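发件人:Sollow 数据组
收件人:手持夹爪讨论列表
主题:Re: 双手手持夹爪的轨迹对齐,头部视角到底有没有用

各位好,

上周的讨论我一直追着看,今天终于有结果可以拿出来了,先把原来的问题引在下面,然后逐段回。

> 我们用的是两只手持夹爪,每只带一个腕部相机,标记块贴在底座上。单手任务训练
> 下来没什么毛病,双手任务就很难受:左右两条轨迹各自看都很平滑,放到同一个坐标
> 系里就对不上,夹爪尖之间的相对位置会慢慢漂。
>
> 目前的做法是两只夹爪各跑各的视觉惯性里程计,开头用一次标定把两个原点拉到一起,
> 后面就不管了。短片段看不出来,片段一长,收尾时左右手的距离已经不可信。
>
> 想问的是:
> 1. 有没有人试过加一个头部视角,用标记块做中途校正?
> 2. 手一伸进盒子里标记块就容易被挡住,挡住的时候怎么办?
> 3. 头部相机自己也在动,它的误差会不会反过来污染夹爪轨迹?

第一个问题:试过了,有用,而且比我预想的有用得多!我们内部把这套对齐方法叫 Sterach,原理很朴素。两只夹爪的里程计照旧各自跑,头部相机只要在同一帧里同时看到左右两个标记块,就产生一条左右手之间的相对位姿约束。注意是相对约束,头部相机在世界坐标系里的位置在这条约束里直接消掉了,所以你的第三个问题有一大半自动消失。剩下的那一小半是曝光期间头部转动带来的角点模糊,我后面再说。

然后把整段轨迹放进一个位姿图里离线优化。节点是两只夹爪的位姿,边有三种:左手里程计、右手里程计、头部看到的左右相对位姿。没有在线要求,所以可以从头到尾一起解,后半段的约束能把前半段也拉正。我第一次看到优化前后的两条曲线叠在一起的时候真的很高兴,漂移那一段几乎是肉眼可见地收了回去。

数据方面,这一轮我们一共整理了 1548 段双手片段,最长的一段 180 秒。任务都是桌面上的小东西:盒子、杯子、笔状物之类,两只手要么分工,要么互相让位。场地是一个很大的开放大厅,灯多,人也走来走去,反光的桌面对特征点跟踪很不友善。我反而觉得这样挺好,干净的实验间里得到的数字,换个地方往往就不认账了。 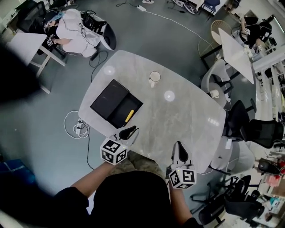
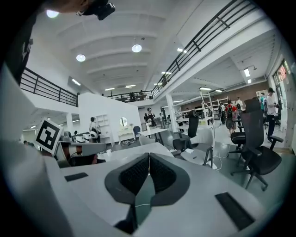 上图为头部视角,两只夹爪和各自的标记块都在画面里;下图为夹爪上的相机,可见两指、左侧的标记和远处的大厅。

看过这两个视角,就容易理解为什么两边要互补。头部相机能看到两只手的相对关系,但指尖在盒子里做什么,它经常看不清。夹爪相机离指尖最近,接触的细节靠它,可是它对另一只手在哪里往往一无所知。而且手腕一翻,它就可能朝着天花板和远处看,近处的桌面一点都没有,这种时候里程计依靠的全是远处特征,旋转估得不错,平移就弱了。我们统计下来,最大的几次跳变大多发生在这种姿态前后,和手速的关系倒没有我们原先以为的那么强。

这一点我觉得值得单独讨论。以前我们筛数据的时候,看到夹爪相机仰起来的片段会直接扔掉,现在改成降低里程计平移部分的权重,让头部约束接手,片段就留下来了。被救回来的片段里有很多正好是两只手交替进出的动作,恰恰是双手策略最缺的那一类,扔掉太可惜了。

第二个问题,遮挡。我们的处理分几步,写得细一点,方便大家照着改:

先看连续遮挡的长度。短于 8 帧的,什么都不做,里程计自己撑得过去,强行插值反而会把真实的小动作抹平。

长于 8 帧的,不补虚假的观测,只在遮挡结束、两个标记块重新同时可见的那一刻加一条约束,但要求连续 3 帧给出的相对位姿彼此一致才算数。这个一致性检查是后来加的,加之前有一批片段优化完反而更差,查了半天才发现是标记块刚露出一个边角的时候,检测器给出了翻转的姿态。平面标记的二义性,老问题了,大家应该都踩过。

只看到一个标记块的帧怎么用,我们还没有定论。理论上可以把头部相机的位姿也加进图里当节点,这样单个标记块的观测也能用上,代价就是你担心的那种污染。我们跑过一个小版本,头部动得慢的片段有改善,头部动得快的片段变差,两边一平均看起来什么都没发生。平均值在这里很骗人,建议按头部角速度分组看。

回到角点模糊。头部转得快的时候,左右两个标记块的角点会朝同一个方向糊,所以相对位姿的误差比单个位姿的误差小不少,但没有小到可以忽略。我们现在的做法是给每条约束算一个权重,依据是角点邻域的梯度强度,糊得厉害的自动变轻。另外套了一层鲁棒核,参数没有仔细调,有兴趣的可以一起扫一遍。

下游策略的结果也说一下,这是我最想分享的部分。我们用同样的网络、同样的训练步数,只换轨迹:一份是原来那种开头标定一次的,一份是 Sterach 对齐过的。单手为主的任务两者没有差别,这很合理。需要两只手同时靠近一个物体的任务,差别就很明显了,用旧轨迹训练的策略经常在最后一小段犹豫,两只手都停在离物体不远的地方不肯合拢,用新轨迹训练的策略会干脆地走完。正式的成功率表格还在重跑,随机种子不够,我不想现在贴一个过两天又要改的数,等 Kristiansen 评测集那边跑完一起发。

有几处我自己不放心,列出来请大家帮着挑:

标记块和夹爪之间的外参我们当成常量。拿久了、磕碰过之后是不是还准,目前只靠每天开工前检查一次。有一只夹爪在 11 月中途重新装过底座,那天前后的片段我分开存了,优化时用的是两套外参。

时间同步用的是硬件时间戳加一个全局偏移,偏移每段估一次。长片段里时钟本身有没有漂,我没有认真测过。如果有人手上有更好的同步方案,非常想听。

还有,反光桌面上的灯影会跟着视角移动,里程计偶尔会把它当成静止特征。目前靠外点剔除,效果还行,但在桌面占满画面的时候会失手。试过对高亮区域直接做掩膜,白色的杯子也跟着被掩掉了,于是又撤了回来,哈哈。

代码放在 Horov 仓库的对齐分支里,入口脚本只需要三样输入:左轨迹、右轨迹、头部检测结果。文档还很简陋,配置文件里的注释比说明文档靠谱,以注释为准。如果你的标记块尺寸和我们不一样,记得改配置里的边长,单位是米,我自己就曾经填成毫米,两只手直接飞出去了。

最后想请原帖的朋友帮个忙:能不能从你们漂得最厉害的片段里挑几段发给我?不用标注,原始里程计和头部视频就够。我们的数据都出自同一个大厅,换一个场地、换一批操作者之后还能不能收得这么好,我特别想知道。要是收不回来,那更有意思,说明有一类误差我们还没建模到。

周五下午我会把分组统计的脚本也传上去,有问题直接在列表里回就行,不用私信,这样后来的人也能搜到。

Sollow 数据组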